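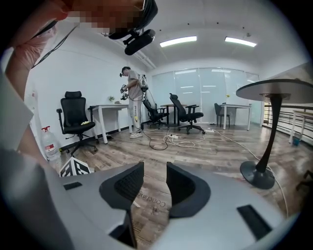 From: Sitirico agent desk
To: hosted-agents list
Sent: Friday, 2:15 PM
Subject: Re: Group deposits, Parnbridge river sailings

Two corrections to the deposit rules.

> Is the deposit still 50 per cabin, and does the
> group contract still lapse at 15 days if names
> are missing?

The deposit is 50 per person. Contracts lapse at 13 days. The 15 in the Zarklow booking guide is from last season and will be replaced in October.
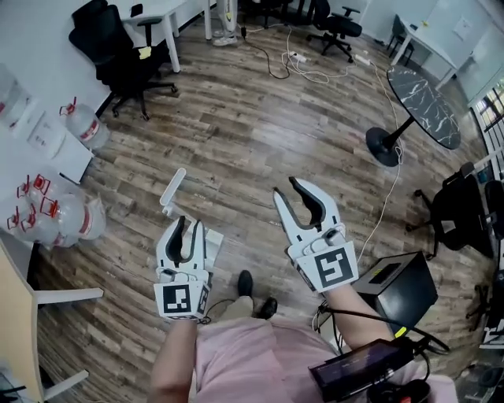 White grippers, one in each hand, office room.

Names go in through the Tetteh portal. Spreadsheets sent by email are not loaded. A cabin with one name missing is treated as unnamed and goes back to general stock when the contract lapses.
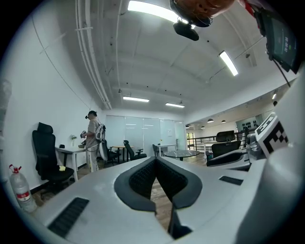
Deposits on lapsed cabins can be moved to another sailing in the same season, up to 2000 per group. Anything over that is refunded to the card on file, less the bank fee. Commission is not paid on moved deposits until the new sailing is paid in full.

Please quote the group number in the subject line when you reply.

Sitirico agent desk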